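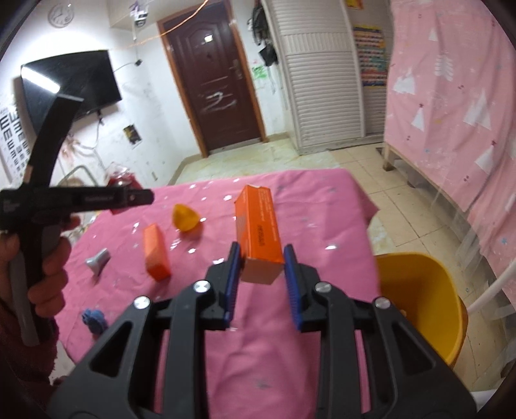
Grendthorpe Press Archive: progress report to the Ashworth Fund

Period covered: October to April

The grant pays for cataloguing the records of the Grendthorpe Press, which printed school readers, hymn books and local histories in Undness until it closed. Work began in October as planned. At the end of April, 1,368 titles had full entries in the catalogue, against a target of 1,200 for this stage.

Cataloguing

Most of the early lists are finished. The school readers took longer than we allowed for, as many were reissued under the same title with no change of date on the title page. We have given each issue its own entry where the binding or the price differs, and a single entry with a note where it does not. A further 86 titles are known only from the firm's own advertisements. They are entered as "not seen" and will stay that way unless a copy comes to light.

Author files

The author files fill 22 boxes. Fourteen have been sorted and listed. The rest are mixed up with printers' bills and will be done over the summer. Box 9 had mould on the lower folders and has gone to the county conservation studio; we do not yet have a date for its return. The letters about the travel series, including the long dispute over the Zaltitari volume, are complete and can now be read by appointment.

Online catalogue

The test version went live in February. Searching by author and year works well. Searching by series does not -- the import split some series names in two -- and the supplier has agreed to correct this at no charge.

Spending

Spending is within budget under every heading except storage. Acid-free boxes went up in price in January and we are £500 over on that line. We ask the Fund's permission to move the same sum from travel, where two planned visits were replaced by scans sent to us.

Next six months

Finish the remaining author files. Enter the hymn books, including the words-only editions. Correct the series names and open the catalogue to the public in September. Send the Fund a draft of the short printed guide before it goes to the printer.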